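Lumdale Neighbors Board > House and Home > Towels that stopped drying anything

gravelpete
Bought a set of Wavside bath towels in January. They felt wonderful in the store and they feel wonderful now, in the way a raincoat feels wonderful. Water just rolls off and goes looking for the floor. I've washed them plenty. What am I doing wrong?

ottoline_k
Fabric softener. Stop using it. It coats the loops.

gravelpete
I like fabric softener.

ottoline_k
Then enjoy your raincoats.

Cempaka Sitompul
Before you quit anything, run them once hot with a cup of white vinegar and no detergent, then again with half the detergent you think you need. I did this with a stack from the Khokhar outlet that my mother-in-law had been softening since the previous administration. Two rounds and they were towels again.

dryer_lint_dan
Vinegar is bad for the rubber seals in your washer. My repair guy gave me a whole speech about it and then charged me for the speech.

Cempaka Sitompul
Once, Dan. I'm not telling him to pickle the machine.

dryer_lint_dan
I'm only saying what I paid to hear.

mrs_halloran
Line dry! We never owned a dryer growing up and our towels could drink a bathtub. They could also take your skin off, but you were dry – and awake.

gravelpete
Tried the vinegar last night, 30 minutes soaking before the cycle. Better. The blue one still beads a little. My wife says the whole house smells like a salad.

ottoline_k
Now skip the softener.

gravelpete
I'm thinking about it.

sparrow11
Could also be the towels. The cheap ones are half polyester and no amount of salad will fix that. Check the tag.

gravelpete
Tag says 100% cotton. It also says "luxury," so I don't know how far to trust it.

mrs_halloran
Wool dryer balls, if you must use the dryer. Mine sound like a shoe falling downstairs for an hour but the towels come out soft.

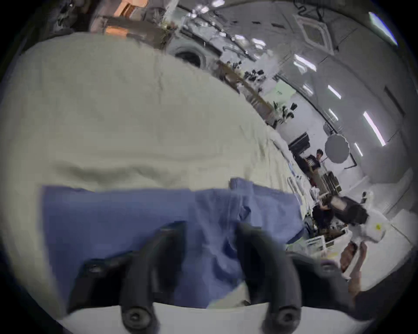
sparrow11
How much detergent are people using for a full load of towels?

ottoline_k
Two tablespoons of liquid, three if somebody in the house works on cars.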